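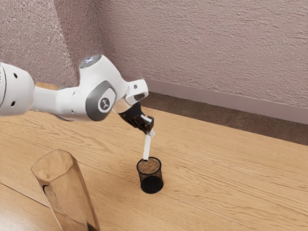
Bremthorpe to host the Hovland Conference on Supply Management and Business Information Systems

Call for papers now open

BREMTHORPE, September 22, 2024. The Hovland Institute is pleased to announce that its next Conference on Supply Management and Business Information Systems will take place in Bremthorpe in April. The conference will run over two days at the Tondon Centre and is open to researchers, postgraduate students, teaching staff and those working in industry and public service.

The previous conference received 839 submissions, of which 394 were accepted for presentation. All submissions are read by two reviewers who are not told the names of the authors. Where the reviewers disagree, a third opinion is sought before a decision is made.

Papers are invited on any subject within the scope of the conference, including purchasing and contract management, stock planning, accounting systems, data quality, records management, electronic invoicing, the use of forecasting methods in small firms, and the teaching of information systems at undergraduate level. Studies based on work in a single organisation are welcome, provided that the method is fully set out. Papers already published elsewhere, or under review by a journal, cannot be considered.

The programme will be arranged in 16 sessions. Each speaker will have 20 minutes, including questions. Up to 40 places have been set aside for poster presentations, which will remain on display in the lower hall throughout both days. Authors who would prefer to present a poster should say so when they submit.

Submission of papers

Full papers should be written in English and should not exceed eight pages, including tables and references. An abstract must appear on the first page. Authors' names and places of work should be given on a separate cover sheet and left out of the paper itself. The paper template and cover sheet are available from the conference pages of the Institute's website.

At least one author of each accepted paper must register and attend in person. Accepted papers will appear in the conference proceedings, published by Brelis Press. A printed copy may be ordered at the time of registration.

Registration and travel

Registration will open once authors have been told the outcome of the review. The fee covers entry to all sessions, lunch on both days and the electronic proceedings. A reduced fee applies to full-time students, who will be asked for proof of status. Hotel bookings are not included. Delegates who need a letter of invitation in support of a visa application should write to the conference office as soon as their paper has been accepted.

Enquiries

Questions about submissions, registration or exhibition space should be sent to the Conference Office, Hovland Institute, Bremthorpe. Members of the press may request a pass from the same office.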